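Notebook, ginger and lingonberry soda, test kitchen at Tangen
Thursday, June

Started at 9:40. Idun was already here and had made the new syrup with less sugar, as we agreed with Pranness. I used the organic lingonberry juice from Irkurby, same lot as last time. The base is 22 percent juice, the rest is carbonated water, ginger extract and lemon.

Batch A: the ginger comes too late and stays too long in the throat. Holger likes it, I don't. Color is good.

Batch B: same, but 2 ml more lemon per liter. Better. The smell is fresher when the bottle is opened. Foam falls quickly, maybe the syrup was not cold enough when we filled. Must check the thermometer in the small fridge, it showed something else than the one on the wall.

Batch C: fresh ginger pressed by hand, 15 g per liter. Best taste of the three, but cloudy, and there is sediment at the bottom after one hour. Sorcha says that customers of organic soda accept sediment if the label tells them to turn the bottle. I am not sure that Osport will put it on the shelf. Ask them before we make more.

pH of B was 3.1 yesterday and 3.0 today, so I calibrate the meter again before I believe in either.

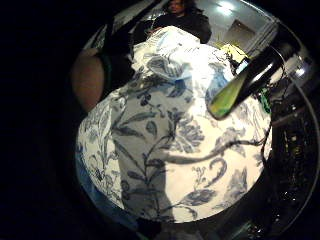 Label: Stellan wants the berry drawing in only one color, because the printer takes extra for each color and we order only 100 bottles for the first round. I was against it until this week. Dark blue on white can carry a lot, also when the pattern has leaves, curling tendrils and small berries all mixed together, and the paler gray-blue parts give enough depth. So I asked him for one sketch in navy with a lighter tone of the same ink. The word "organic" must stand on a clean part and not over the stems.

To do: repeat B with colder syrup, filter half of C through the fine cloth, call Irkurby for the certificate of the new lot. Signe tastes on Monday, keep two bottles of each for her. Caps are nearly finished, order more.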